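4.2 Do shorter instructions help?

The claim that people work better from shorter written instructions is repeated so often that it is rarely tested. The Estine guidelines state it as a rule and cite two earlier handbooks, neither of which reports any data. We were not convinced, and the results from the Nurnoton trial give us little reason to change our minds.

In that trial, 80 adults were asked to sort and fit small electrical parts from a printed sheet. Half of them, 40 people, had the long sheet used in the Kelmendi study. The other half had a version cut to a third of its length. The short sheet was read faster, as one would expect of a short sheet. Error rates hardly differed between the groups, and the small gap that did appear came from 8 people who had all been tested in the same June session. When that session is left out, the gap goes away.

Supporters of short instructions may answer that time saved in reading is worth having. Perhaps it is, but the saving was lost again later. Readers of the short sheet went back to it more often, mostly to check which way round a part should go, a point the long sheet had covered in one plain sentence. Stenitz reports a fall in total working time, but the clock in that study was stopped whenever a reader looked at the page. We doubt that a figure obtained in this way can tell us much.

Part of the trouble lies in the word "part" itself. Push-button switches and plastic components of the kind in Figure 3 are easy to name in a list and much harder to tell apart in a sentence.

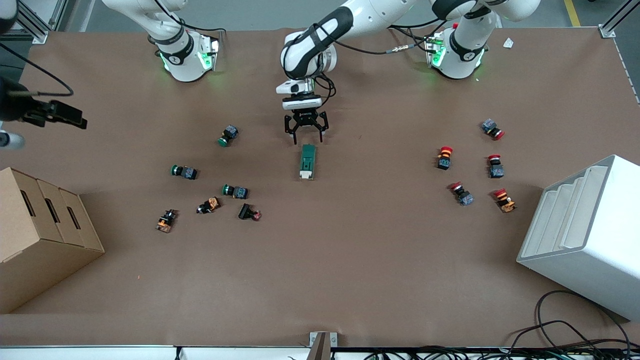

Figure 3. Push-button switches and a green plastic component with a white end cap.

4.3 Limits of the evidence

All the readers were adults and all had volunteered, so they may have been more patient than most. We also tested only one kind of task. A recipe or a tax form might give another result, and we would treat any general rule drawn from our figures with the same doubt we have applied to the Estine one.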